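I Gave My Dining Table to Glue and Paint for a Month

7/4/23

722 shares
61 comments

My mother kept her craft things in a cookie tin, and for years I did the same. You pry off the lid, you dig, you get a needle in the thumb, you find the glue. Then one winter I took up bookbinding (blame a rainy weekend and a library book), and after that marbled paper, and after that a kind of tinted-glue technique I will happily talk about at parties until people drift toward the chips. The cookie tin was finished. I had bottles in the kitchen drawer with the takeout menus. I had bottles in the bathroom. I once brought a bottle of craft color to work in my coat pocket and discovered it by sitting on it.

So this past March I decided to do the thing properly. One month, one table, everything I own that squeezes, drips or sticks, and a real attempt to work out a way of keeping it that I could live with. I had a little help from a man who has been doing this much longer than I have, and I spent less than I expected to, mostly on plastic.

The table first. It's the dining table, and it's the nicest thing we own. Pale wood, nice long boards, a few knots I'm fond of. We bought it from Gajdoš, a small furniture shop two towns over that has since moved into a bigger space and gotten fancy, and for the first year I made everybody use coasters. I mention this so you understand the stakes! Putting craft color on that table is like letting a toddler eat blueberries on the bride.

My first idea was to cover the whole thing. I bought a vinyl cloth, and I hated it within a day. It slid. It held on to its fold lines, so every bottle I set down near a crease had a little wobble to it, and it smelled like a pool toy. My second idea was newspaper, except that we don't get a newspaper. My third idea was the phone call I should have made at the start.

Tae-yang Sun teaches evening classes in paper arts in the back of a shop called Skistura, where I buy most of my supplies and where I took the class that started all this. He has been at it for decades and he is the calmest person I've ever seen near an open bottle of red. I told him my problem and there was a long pause.

"You need a tray," he said.

I said I'd been thinking more along the lines of a cabinet.

"A tray," he said again. "With sides. If the bottle falls over, it falls over in the tray."

I felt a bit silly, I'll admit. I'd been pricing cabinets. But I went and stood in his classroom that evening before the students came in and looked at how he had it set up, and sure enough, every place had a tray. Some were metal, some were old cafeteria trays, one was clearly the bottom half of a dish rack. All his color stood up inside them and the tables underneath were spotless. He let me poke around for as long as I liked. He also told me, while I poked, that the size of the tray matters more than what it's made of, and that people always buy them too big.

"You fill whatever you have," he said. "So have less."

I went home and bought one that was too big. It was a beautiful big shallow thing, and by the end of the first week it had every bottle I own in it plus scissors, a bone folder, half a sandwich on a napkin and the electric bill. I couldn't lift it without something rolling. He was right, and I called to tell him so, and he was very gracious about it.

The second tray is the one I kept. It's a see-through plastic one in a teal green that I'd never have chosen from a catalog, but there it was on the shelf at Josari, the discount housewares place by the freeway, for four dollars, and I liked how the light came through it. The walls are a decent height. I can carry it with one hand if I'm careful and with two if I'm being honest about myself. And being able to see the wood through the bottom turned out to be handy: if something leaks, I know about it. 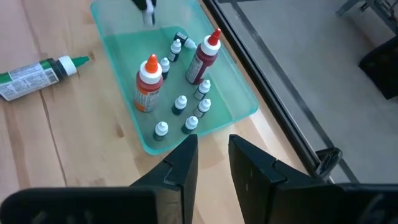
The big squeeze bottles and the little droppers share the tray. The green one was still on the loose.

Once I had the tray I had to decide who got to live in it, and this took me most of the second week. I'd like to tell you I was quick and ruthless. I laid every bottle out on towels on the bedroom floor and I fretted. There were doubles. There were colors I'd bought because of the name. There was a glue so old it had turned into a sort of amber paperweight, and I kept that one, on the windowsill, since it's pretty.

The rule I settled on is that the tray holds what I'm using for the project I'm on. If I haven't reached for it since the last project ended, it goes out of the tray and into a shoebox in the hall closet. The shoebox isn't punishment. I visit it. But the change it made at the table was huge, because I'd been spending the first part of every session moving things I didn't want to get at the thing I did.

Then there's the question of big bottles and little bottles, and I've come around to keeping them together. I tried two trays, one for squeeze bottles and one for droppers, and it looked terrific and drove me up the wall. I work back and forth between them. A big squeeze of base, a few drops of something dark, another squeeze. With two trays I was always reaching across the wet sheet, and you can guess what my sleeves looked like.

Tall ones go toward the middle or the back, small ones wherever there's room, and I've made my peace with the fact that the droppers fall over. They're light, they're narrow, and they go down if I set the tray on the table with any enthusiasm at all. Tae-yang stuffs a rolled washcloth along one side of his to keep them upright. I tried it and the washcloth ended up more colorful than any paper I made that day. So now I check that the caps are tight, and if one wants to lie down, it can lie down.

Caps! Let me talk about caps for a minute. I had 61 bottles on that bedroom floor (I counted for this article, I'd never have done it otherwise) and I would say the caps caused more trouble than everything in the bottles put together. Dried tips, cracked collars, the wrong lid jammed on the wrong neck. The pointed ones clog if you look away. I wipe each tip now with a damp rag before it goes back in the tray, and I run a pin down the nozzle if it's been sulking. It takes me a minute or two at the end of the night. I resisted doing it for years, and I'd have saved myself a small fortune in half-full bottles I threw away thinking they were empty.

Labels were the other battle. A lot of dropper bottles are so dark you can't tell what color is inside without opening them, and the printing on the little labels gets harder for me to read every birthday. I tried a label maker. I tried dabs of color on the lids, which was pretty until the dabs chipped off. What I do these days is keep a swatch card, one stiff strip of paper with a drop from each bottle and the name penciled next to it, and I slide it under the tray when I'm done. It took an evening to make. I've redone it once, when I knocked tea on it.

My husband would like me to mention that we did have to eat somewhere during all this. We ate at the counter for the first two weeks. After the tray came, dinner moved back to the table, with the tray pushed down to the far end like a quiet guest, and by week four I was picking the whole thing up and walking it to the top of the bookcase in less time than it takes him to find the forks.

I still leave a bottle out. There's nearly always one. I'll be wiping down the table before bed and find it over by the fruit bowl, on its side, and I'll say a word and go get it. I asked Tae-yang if that ever stops. He said he found one in his car in March.

The paper from that month, by the way, came out better than anything I'd done before, and I bound most of it into little notebooks with a waxed thread called Nirkanum that Skistura orders in for me. I gave them to everyone I know. My sister got the one with the big red blotch on the cover. She thinks I did it on purpose, and she's asked for another one to match, so I'm out of red again and I have to go to the shop.

1067 likes
Share this story
Read comments (61)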